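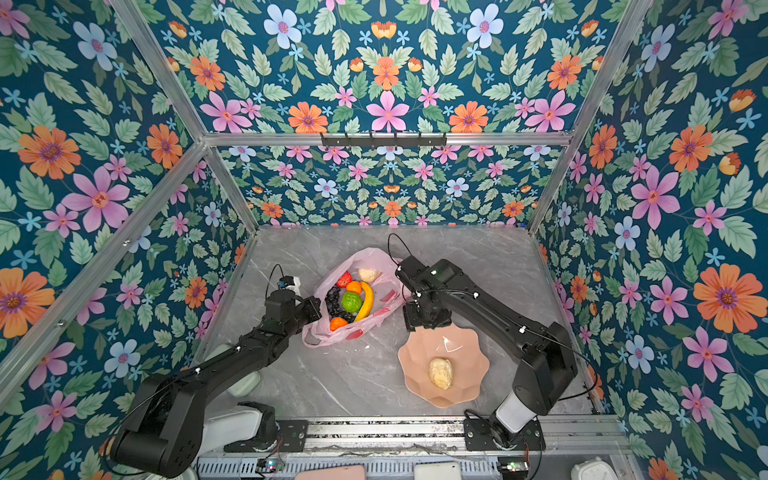

Fruit and Bags: Second Progress Report to the Ristonley Fund

Prepared by Stavros Kelmendi for Mimoza Gashi, November 2022

1. What you paid for

The grant of 4000 was for two things: fitting out a small booth to look like a corner of somebody's kitchen, and trying out a set of fruit and bags in it, moving fruit between a bag and a bowl or plate. The first part is done. The second is under way and I am less pleased with it than the August report suggested I would be.

The booth has its floral paper on the walls, a grey marble-patterned work surface and a black rack of small hooks on the rail at the back. I still have doubts about the paper. Zdenka Gashi argued for a busy pattern on the grounds that real kitchens are busy, and I gave way. I have yet to see a kitchen with daisies that size. It cost more than plain paint would have done, and we have no results from a plain wall to set beside it, so I can't tell you whether the money was well spent.

2. The bags

Thin plastic bags remain the awkward part. They crumple, they cling, and what is inside shows only as a bit of colour near the opening. Our August plan treated the bag as a container of fixed shape, and I think that was a mistake. Ognjen Omerović has asked for stiffer bags from Spahić. I have said no for now. A stiff bag would give us better numbers and tell us very little about shopping.

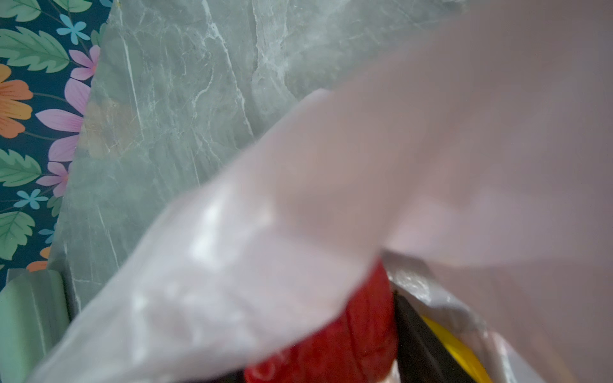

3. The fruit

The set came from Dilow and is artificial throughout. It saves on waste, and a pear that never goes soft can be used all month. Some of the pieces are less convincing than others. The pale bumpy one was sold to us as a durian, and I would question how many homes in this area have one in the fruit bowl. The banana is fine. The grapes are the piece I would keep if I had to give up the rest — a bunch has no single good place to hold it, 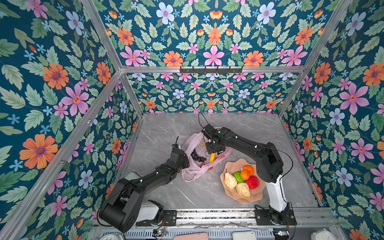

and it changes shape depending on how it is picked up. We logged more than 1000 moves between August and now, and too many of those were easy round fruit. Živko Janevski has drawn up a new running order that puts the grapes in every session. I have agreed to it, with the reservation that a log full of grapes could be as lopsided as a log full of oranges.

I would also ask you to be careful with the word "success" in the summary table. At present it means that the piece ended up where it was meant to go. It takes no account of what happened to the bag on the way. Until we record that as well, I would not quote the figure to your board.
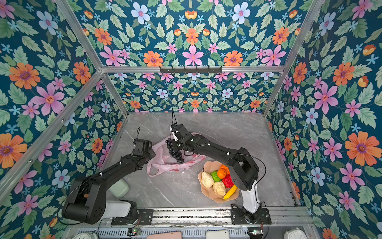
4. Money and next steps

We have 18 sessions left under the grant. No further spending on walls or fittings is planned. The Vendale quote for a second set of bowls is on hold — the scalloped one will do.

Before the next report we will:
record the state of the bag after each move
run the grapes in every session
try a plain backing for 2 sessions, if Zdenka will allow it

I would rather not ask for an extension until the bag records have been looked at. Please send any questions on the budget to Ognjen, who holds the receipts.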